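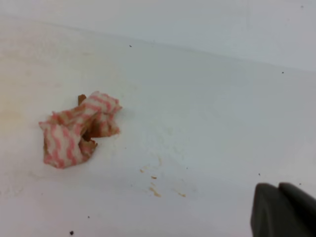

Paper towel on the bench, Tuesday, 16:40. Tan staining in the folds.

Tuesday, linseed oil / varnish notebook, cont.

Batch 18, Draner raw linseed, second heating. Held at setpoint for 63 min. Skin formed at the rim of the pot after the stirrer was slowed. Skimmed once and left the rest.

Viscosity by flow cup is still long compared with batch 17. Emlyn thinks the cup orifice is partly gummed. Cleaned it with turpentine and repeated: no change worth recording. The oil is thick.

Drawdowns on glass, three thicknesses. Thin film set to touch overnight. Middle film tacky at the edges. Thick film wrinkled, same as in April. Drier level probably too high at the surface. Cut it by half for batch 19.

Mass in 1,346 g, mass out not taken (balance in use by Tuva for the Torvik pigments). Do not quote a yield for this one.

Oily paper and rags go in the lidded steel can, with water, before leaving. Not the office bin.

To do:
- second flow cup from Luvthorpe, ask Tuva Forsberg
- relabel jars 14 to 17
- repeat thick film at lower drier
- check whether Edus still wants the pale grade

Recent entries
Batch 17, first heating
Drier stock solutions, remade
Wrinkling in thick films, April
Flow cup cleaning
Pigment wetting, Torvik ochre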